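Why Far Things Look Small

Stand at one end of a long, straight hallway and look toward the other end. The floor seems to get thinner. The ceiling seems to slope down. The walls seem to lean toward each other. The builders made the hallway the same width all the way along, and a tape measure will confirm it. Your eyes report something different.

The name for this effect is perspective. It is a matter of angles, and it follows rules that can be drawn with a ruler.

How the eye measures size

Light bounces off an object and travels in straight lines. Some of that light enters your eye through the pupil, the dark opening in the middle. It lands on the retina, a thin layer at the back of the eye that senses light.

Think of a tree. One line of light comes from the top of the tree and one comes from the bottom. The two lines meet at your eye and form an angle. This is called the visual angle. A wide angle makes a large picture on the retina. A narrow angle makes a small one.

Now walk away from the tree. The tree stays the same height, but the two lines close up like a pair of scissors. The angle shrinks, and so does the picture on the retina. When you are twice as far away, the picture is half as tall. When you are three times as far away, it is one third as tall.

Here is the rule in short form: double the distance, halve the size.

Parallel lines and the vanishing point

Parallel lines are lines that always stay the same distance apart. The two rails of a railroad track are parallel. If they were not, the wheels of the train would drop off.

The gap between the rails has a visual angle too. Close to your feet the angle is wide. Farther along the track it is narrower. Very far away it is so narrow that your eye cannot tell one rail from the other, and the rails seem to touch. The spot where they seem to touch is called the vanishing point.

The vanishing point is not a real place on the track. If you walked 900 feet toward it, it would still be just as far ahead of you.

On flat ground, the vanishing point of a straight track sits on the horizon, the line where the land seems to meet the sky. The horizon is always at the level of your eyes. Sit down and it moves down with you. Climb a ladder and it moves up.

Perspective at short range

You do not need a railroad to see perspective. It works over a few feet as well as over a few miles, though at short range most people fail to notice it. The brain already knows the shape of common objects and corrects for distance before you have time to think.

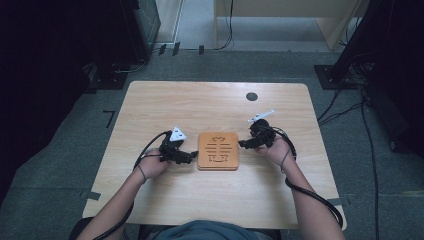
A rectangle has two pairs of parallel sides and four square corners. Seen from straight overhead, it keeps that shape. Seen at a slant, one side is farther from the eye than the other, so it takes up a narrower angle. The light wooden tabletop is a case of this: it is rectangular, yet its far edge looks narrower than its near edge. A shape with only one pair of parallel sides is called a trapezoid in American math books. Artists who draw a table as a true rectangle often find that it seems to stand up on end like a wall.

Try it yourself

You will need a sheet of paper, a ruler, and a window with a view of a street.

1. Hold the ruler upright at arm's length and close one eye.
2. Line up the zero mark with the bottom of a nearby lamppost or tree. Read the number at the top.
3. Do the same with a lamppost or tree farther down the street.
4. Write down both numbers and compare them.

Keep your arm straight for every reading. If you bend your elbow, the ruler moves closer to your eye and the numbers will not match up.

Words to know

Horizon: the line where land or water seems to meet the sky.

Parallel: always the same distance apart.

Retina: the layer at the back of the eye that senses light.

Vanishing point: the spot where parallel lines seem to meet.

Visual angle: the angle an object takes up at the eye — wide for near things, narrow for far ones.

Text by I-seul Han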